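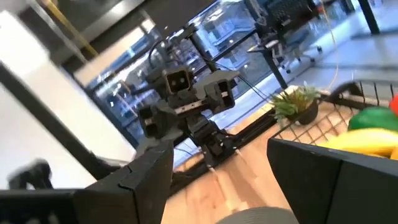

Cuesta: Zwischenbericht zur Softwareentwicklung
Berichtszeitraum bis Ende November
Zuwendungsempfänger: Cusano, Gruppe Steuerung und Wahrnehmung
Empfänger: Förderstelle Cestesness

1. Stand der Arbeiten

Der Berichtszeitraum war für uns der bisher spannendste im Projekt. Wahrnehmung, Greifplanung und Bewegungssteuerung laufen jetzt in einem gemeinsamen Prozessgraphen, und zum ersten Mal können wir einen kompletten Ablauf am Tisch starten, ohne zwischendurch von Hand Daten zu übergeben. Als Testaufgabe dient weiterhin das Umsetzen von Obst- und Gemüsestücken zwischen Tischfläche und Drahtkorb. Die Aufgabe klingt harmlos, fordert aber jede Softwareschicht: glatte, glänzende Oberflächen, unregelmäßige Formen und ein Gitter, durch das die Kamera halb hindurchsieht.

2. Wahrnehmung

Die Segmentierung haben wir mit über 600 neu annotierten Aufnahmen nachtrainiert. Besonders freut uns der Fortschritt bei Objekten hinter Draht. Früher zerfiel ein Gemüsestück im Korb in mehrere Fragmente, jetzt fasst das Modell sie in den meisten Fällen richtig zusammen. Die Handgelenkkamera und die feste Kamera am Tisch liefern ihre Masken in ein gemeinsames Koordinatensystem, die Abgleichrate liegt bei 20 Hz. Schwierig bleiben dunkelgrüne Stücke vor den schwarzen Greiferfingern. Dort verliert die Segmentierung gelegentlich die Kontur, und wir arbeiten mit einer Tiefenmaske dagegen. 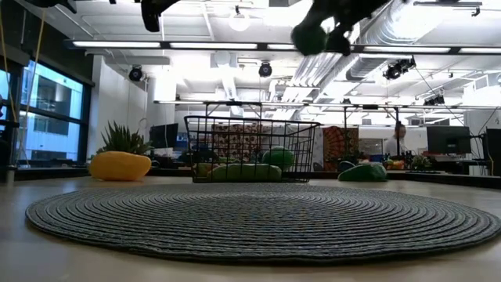

Abb. 2: Testaufbau mit Drahtkorb und Platzset, Ansicht der festen Kamera

3. Planung und Steuerung

Der neue Planer Nornutwood berechnet den Griff und den Weg über den Korbrand in einem Schritt. Bisher wurden beide nacheinander gelöst, was oft zu Griffen führte, die zwar stabil waren, mit denen der Arm aber nicht mehr am Rand vorbeikam. Auch die Pflanze auf dem Tisch ist inzwischen als weiches Hindernis modelliert. Der Planer darf ihr nahe kommen, zahlt dafür aber einen Aufschlag in der Kostenfunktion. Das Verhalten wirkt dadurch deutlich ruhiger, und das Zuschauen macht richtig Spaß!

Die Greifkraftregelung ist noch nicht so weit. Das Absetzen auf dem geflochtenen Platzset wird wegen der Nachgiebigkeit manchmal zu früh als Kontakt mit der Tischplatte gewertet.

4. Werkzeuge

Die Wiedergabeumgebung spielt aufgezeichnete Läufe mit allen Sensordaten synchron ab und erlaubt es, einzelne Module auszutauschen. Ein Regressionslauf über Nacht umfasst derzeit 24 Szenarien. Fehler, die wir früher am Aufbau suchen mussten, finden wir jetzt häufig schon am Schreibtisch.

5. Nächste Schritte

Geplant sind die Kontakterkennung auf weichen Unterlagen, die erwähnte Tiefenmaske und eine Erweiterung der Regressionsläufe um 5 Szenarien mit dicht gefülltem Korb. Der Mittelabruf entspricht dem Plan, eine Umwidmung beantragen wir nicht. Die Schnittstellenbeschreibung zu Nornutwood reichen wir mit dem nächsten Bericht nach.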